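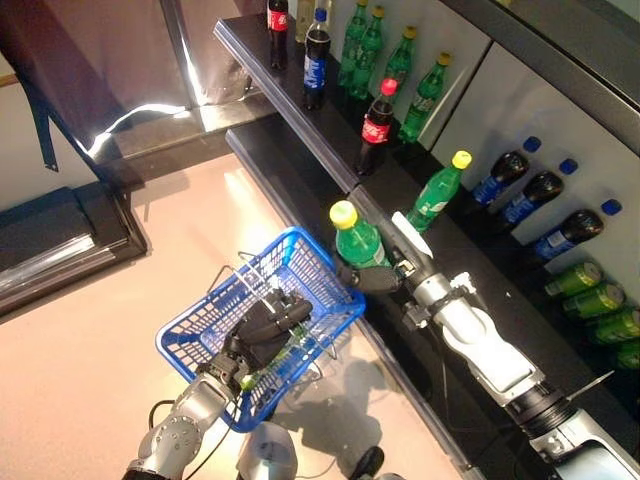
Right gripper on a green soda bottle at the lower shelf, basket in the left hand.

Filed under: Cell Setup & Maintenance

Re: [proltbridge-users] right wrist drifts after coupling swap

On Thursday the Grevau bench wrote:
> We replaced the wrist coupling on the right arm and re-ran the
> zero routine. Grip closes fine on cans, but on bottles the fingers
> land high and push the cap over. Is 1000 still the right force
> limit? Tefera says to lower it.

Leave the force limit until the zero is right. Ours is at 850 and has been since August, but that number won't fix a height error.

Order we use on the Zaven cell:

1. Power down, check the coupling screws, power up with the arm hanging.
2. Let it idle 60 seconds before zeroing.
3. Zero the wrist first, then the elbow. The routine in the menu does it the other way around — run them by hand.
4. Teach the bottle grasp on the lower half of the body, well under the cap.
5. Repeat with the basket in the left hand. The load shifts the torso slightly and the right side needs its own offset.

Check the cable beside the left forearm too. If the loop is short it pulls at full reach. We cut ours to 105 mm of slack and had to redo it longer.

What does your wrist offset read after step 3? Please send the log from before the swap as well, if you kept it.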